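Ticket 520: Duplicate luminous-object events, Zeltlow sky-watch station
Opened: 9/30/26
Status: Resolved, monitoring
Component: Postik event detector, Saseck uploader

Summary
The Zeltlow station is sending two reports to the Michalski sightings archive for a single light in the sky. Both carry the same position, but the start times differ by exactly 4 seconds. The archive treats them as separate sightings, so the public map shows a pair of objects flying in formation. One reader has already written in to ask about the "twin lights."

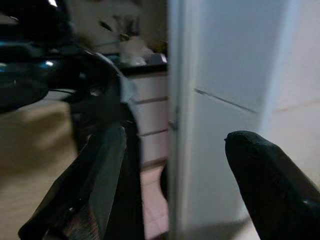 Steps to reproduce
1. Start Postik with the night profile.
2. Wait for any bright object that stays in view longer than the trigger window. A satellite pass is enough.
3. Let Saseck upload the event.
4. Open the station page in the archive and sort by start time.

Expected: one entry per object.
Observed: two entries, same track, second one late by 4 seconds.

Log, first pass
Checked the station clock first. The offset against the time server was within limits, so drift is ruled out. Cleared the upload queue and restarted Saseck. The next event came through duplicated again.

Turned off the uploader and looked at the local event folder. Only one record there. The detector is therefore closing the event correctly, and the second copy is created somewhere between the folder and the archive.

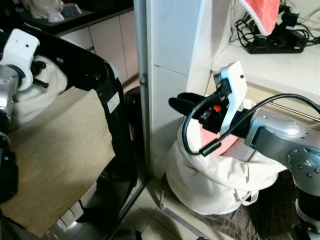

With the uploader back on and verbose logging enabled, the same record goes out once when the event opens and again when the track is finalized. The second send should be an update. It is accepted as a new sighting because the event ID is missing from the header.

Log, second pass
Compared the config file with the backup from July. The line that sets the ID prefix is gone. It was dropped when the station was moved to the new profile format – the converter skips any field with a blank default.

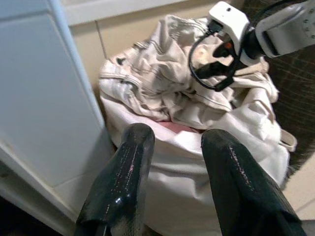

White laundry bag with a beige garment on top and pink fabric at the opening.

Fix
Restored the ID prefix by hand and restarted both services. Sent a test event flagged as "not for publication." The archive showed one entry, updated in place.

Replayed the stored events from the affected nights. 13 duplicates were found and marked for merge.

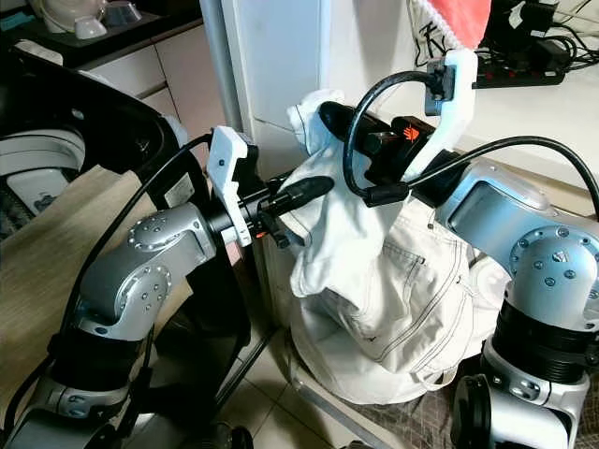

Merging keeps the earlier start time and the longer track. Witness comments attached to either copy are moved to the surviving entry. Brightness values were left alone, including the ones that look too high for a satellite – those belong in a separate ticket.

Open items
The converter still drops blank fields. Stations on the old profile should not run it until a patched version is out.
The reader who asked about the twin lights needs a reply with the corrected entry number.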